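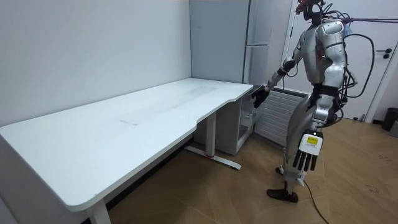
About Luscombe

Luscombe sells desks. We started in March, with a rented shop, 38 desks on order and a strong suspicion that most of what gets said about office furniture is rubbish.

Sarla Rajput had spent years buying furniture for other people's offices. She'd been promised that the right desk would lift morale, spark ideas and cut sick leave. She never saw a number she believed. Ravindra Chauhan, who did the deliveries, mostly saw desks that wouldn't go round the corner of the hallway.

So we're wary of the word "ergonomic". A curve in the front edge lets you sit in a bit closer, and some people like that. Others find it gets in the way as soon as they want to spread out papers. We won't tell you it will fix your back. If your back hurts, see a physio before you see us.

Rounded corners we'll stand behind, having all walked into the other kind. White tops are popular and look good in a small room. They also show coffee rings, and anyone who claims otherwise is selling you a cleaning spray.

Our long desk is called the Dokutholm. The name was Vivek Shukla's idea and the rest of us have stopped arguing about it. It costs $809, which we think is fair for what it is and too much if you only need somewhere to put a laptop. Measure your wall first. Then measure the doorway, and check which way the door opens. Natália Polák answers the phone and will ask you for both figures, possibly twice.

We don't have a showroom full of plants and we don't run "final" sales every fortnight. Returns are open for 57 days and you don't have to give a reason, although Azra Delić reads the ones we get and has dropped two models from the range on the strength of them.

There are 6 of us now. Delivery is by appointment, stairs cost extra, and we'll take the cardboard away if you ask.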